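# The hundred-item decluttering challenge

I got talked into one of these in October.
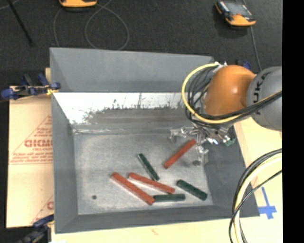

My cousin Feng-yi Lo had signed up for a thing called the Venberg Reset, and she forwarded me the welcome email with a single line on top: "You need this more than I do." Fair enough. I live in a two-bedroom apartment with a hall closet I open sideways. But I've been around long enough to have seen several of these programs come and go, and I went in with my arms folded.

The pitch is simple. You get rid of 100 things in a month. The email said the average home has far too many objects in it and that owning fewer of them would give me back "up to 3 hours a week." I wrote to ask where the three hours came from. I got a cheerful reply with a link to the paid version.

My first problem is with the word "thing." Is a box of paper clips one thing? According to the group chat, which had 167 people in it by the first evening, it's up to you. So naturally people were posting their totals before dinner, and the totals were made of expired coupons and dried-out pens. One woman counted every packet in her soy sauce drawer. I don't blame her. If you hand people a number, they'll find the cheapest way to reach it, and then they'll have the same garage they had before.

My second problem is the question you're supposed to ask. In the Venberg version it's "Would I buy this again today?" I tried it on my good scissors and the answer was no, because I already have good scissors. I tried it on my late father's level and the answer was also no. I don't build anything. It's staying. A question that can't tell a level from a broken umbrella isn't doing much work, and I suspect most people get their answer from their gut and then run it through the question afterward so it feels official.

Then there's the storage. You would think a program about owning less would leave you alone on that front, but by the second week the emails were mostly about containers. Matching bins, drawer dividers, a label maker from Brultus at a discount with our group code. I've watched this happen before. Szu-yu Tsao, who I used to share an office with, did a big clear-out some years back and finished it with more plastic than she started with. Very tidy plastic. She had a bin labeled MISC, and inside it was another, smaller bin.

I'll say something nice now, so this isn't all complaint. The closet is better. I took four bags to the thrift store on Masson Street and I can't remember what was in them, except for a fondue set that I think about now and then — I never once made fondue, but I liked being a person who could. I also found the charger for the old camera, which had been in a boot.

What I don't buy is the part where this changes me. The chat was full of it. People were sleeping better, arguing less, finally ready to write the novel. Maybe so. It was also the first week, when everybody is still pleased with themselves, and I'd like to hear from the same people in spring. One man wrote that he had removed 1,000 items and felt "weightless." He had deleted photos from his phone.

Feng-yi quit before I did, by the way. She got as far as her kitchen, gave me a waffle iron, and stopped answering the daily prompts. I've put the waffle iron on top of the fridge. I haven't decided whether it goes against my total, and the rules don't say.

If you want my advice, and I realize it isn't much of a program, pick the one door or drawer that annoys you every day and fix that. You can skip the chat. My sister in Leltisgate did it with her junk drawer one night while the pasta boiled, and she didn't send anybody a certificate.

I did get a certificate. It came as a PDF with my name spelled wrong, and it's in my downloads folder with all the others.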